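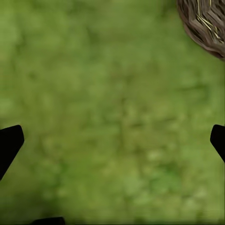

4 min read

Second progress report to the Anozie Small Grants Fund
Project: Kato, an arm for lifting baskets in the garden
Written by Despina Pîrvu, Joseck shared workshop, Fotommont
Aug 19, 2023

Dear members of the fund,

With this report I inform you how the work on Kato has advanced after the first payment. I wrote the text and Tanko Akande checked the technical parts. He also corrected two mistakes in my table of costs, for which I thank him.

As you remember from the application, Kato should be a small arm on a low cart, which a person with weak hands can push over grass. The arm takes hold of a light basket by its rim and puts it on the cart. We are building it in the evenings at Joseck, where we have one bench and a shelf that can be locked.

Simulation

Most of the hours of this period went into the simulator. In the first report I wrote that the simulated garden would be ready quickly, and this was too optimistic. The grass took long. Our first ground was one flat green colour and the vision program found the basket every time, so we learned nothing from it. Now the ground has a blotchy texture with lighter and darker patches, and the basket is a round woven one with dark brown strips and pale straw. From the wrist view, looking straight down, the open black fingers come in at the left and the right and the basket may be only a piece of rim in the upper right corner. This kind of start position is the difficult one for us. The program must decide from a curved piece of weave where the middle of the basket is, and then move the arm there before the fingers go down.

We ran 70 starts with the basket partly outside the view. In 39 of them the arm came to the correct place above the rim. In the others it mostly stopped too early, with the fingers still over grass. Tanko thinks that the straw is guilty: the pale strands have nearly the same brightness as the light patches on the ground, and the program takes the edge of the straw for the edge of the basket. I am not completely convinced. I suspect our limit on the sideways movement, which we set low in spring and forgot. We will test both ideas separately.

The grass is still soft and blurry when one looks at it from near. I would like to have real blades, but our computer becomes very slow with them, so for the moment it stays as it is. The light is also too even compared with a real lawn in the afternoon. A version with strong shadows is on the list and has not been started.

The real arm

The upper and lower arm are cut and assembled. The wrist was made two times, as the first one had play in the bearing seat and could not be saved. The new wrist is turned from one piece and holds well. The cable for the camera goes now inside the arm and does not catch on the elbow.

The fingers are printed but not yet covered. We want a thin rubber on the inner side, and the rubber which we ordered was too stiff to follow the bend at the tip. We have asked for samples of a softer one. Until it arrives, the real gripper is not used with any basket.

The cart has wheels and no brake. I know that your reader asked for the brake in the comments to our first report. The drawing of it is ready and I will send it separately.

Money

Of the first payment we have spent 70 per cent. The biggest item was the motors for the shoulder, as planned. The second wrist was not planned and we paid it from the sum for spare parts, which has now 30 euros left. The bench fee at Joseck is paid until the end of October. We don't ask for more money in this period, but we ask your permission to move what remains from the item "travel" to the item "spare parts". We had no travel.

What is late

The outdoor test is late. It was written in the plan for this summer and it can't happen before the fingers are covered and the brake is mounted. I propose October for it, on the lawn behind the workshop, if the ground is not too soft for the cart. In case of rain we would lay a mat under the wheels only, so that the arm still sees grass.

Until then we will do the following work, in this order: the test of the sideways limit, the test with a basket without straw, the rubber on the fingers, the brake, and the simulated garden with shadows. Tanko takes the brake and the fingers, I take the rest.

The receipts are in the same folder as last time – the one for the bearings is a bit pale, and I can ask the shop for a copy if you need it.

With kind regards,
Despina Pîrvu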